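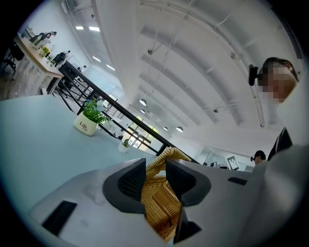 **How many demonstrations does a gripper need before it can pick up a basket on its own?**

More than the paper says, and fewer than the vendor says. For a single basket on a single table in one kind of light, 100 clean demonstrations will usually get you something that works while you are watching it. Move the basket to another table and you will be back to collecting.

## Unit 8: Learning from demonstration, and what to doubt about it

Notes by Anca Vlad. Project sections are run by Marlene MacLeod; ask her about booking the tools, not me.

Read the Toma handout before this one. I'm assuming you know what a policy is and what it means to train one by imitation.

### 8.1 The claim

The claim goes like this. A person holds a gripper in the hand and does a chore. The camera on the tool sees roughly what a robot's wrist camera would see, the tool's motion is recovered afterward, and a network learns to map one to the other. No robot has to be in the room while you collect. That part is true and it is a real saving.

The next part is where I want you to slow down. People go from "no robot needed for collection" to "so the data works on any robot." Those are separate statements. A human wrist bends in ways a six-joint arm can't. A human also leans, shifts weight and steps back without noticing, and every one of those moves ends up in the recording as if the arm had done it.

### 8.2 Why a basket

Students always ask for something harder. Last October's group wanted to fold shirts. They got the basket, like everyone else.

A woven wicker basket with a curved handle gives you two reasonable grasps:

- on the handle
- on the body, with the fingers closing on the weave

If half your team grasps one way and half the other, the network may learn an average of the two, and the average can be a grasp on empty air. Newer methods handle this better than older ones. "Better" is carrying a lot of weight in that sentence, so test it.

There is also the matter of what the camera can see. When the fingers are closed on a large object, the object and the gripper body cover a good part of the view. Tilt the tool and you may be recording mostly ceiling. For motion recovery a ceiling can be fine, if it has lights, beams and pipes to track. For learning where to put the basket down it is close to useless. Keep the two uses apart when you judge a clip – a recording can pass the tracking check and still teach the policy nothing.

### 8.3 Head cameras

Some sections add a head-mounted camera to the gripper view. My position, which Marlene does not share, is that most teams add it too early. It gives you a wider view, and it also gives you a second clock to synchronize, a second lens to calibrate and a view that your robot may not have at run time. If you use one, write down what you expect it to improve before you train. Then train with and without it. A project report that says "we used both views" and shows no comparison loses points.

Faces get blurred before anything leaves the lab machine. This applies to teammates too.

### 8.4 Reading a success rate

The Clinamix project, from an earlier year, reported a policy trained on 1267 clips. It's a big number and it impressed people at the demo. Read the appendix and you find that nearly all the clips came from 2 operators, at one table, with one basket. The policy was good at being those operators.

When you read a result, or write one, look for:

1. How many different people collected.
2. Whether the test objects appeared in training.
3. Who reset the object between trials, and how carefully.
4. What counted as a success. Lifted? Lifted and held? Placed where it was meant to go?
5. Trials that were thrown out, and who decided.

Item 3 does more damage than students expect. If you put the basket back in the same spot each time, you are measuring repeatability. Use the Lolter reset sheet, which gives you a random position and handle angle for every trial.

### 8.5 For your section

Collect in pairs and trade the tool partway through. Agree on a grasp first and write it in your plan, or choose to mix grasps and say so. Name your clips with the Wostodard scheme; files with names like "final_basket_new" will be sent back.

Look at your recordings the same afternoon. Watch them at normal speed, all the way through, before anyone starts training. Mark the ones where the basket slips, the operator hesitates or the view wanders off the task – and keep them in a separate folder. You'll want them for the failure section, due with the draft.

Reading for next time: Toma handout, part 2, with the exercise on grasp averaging.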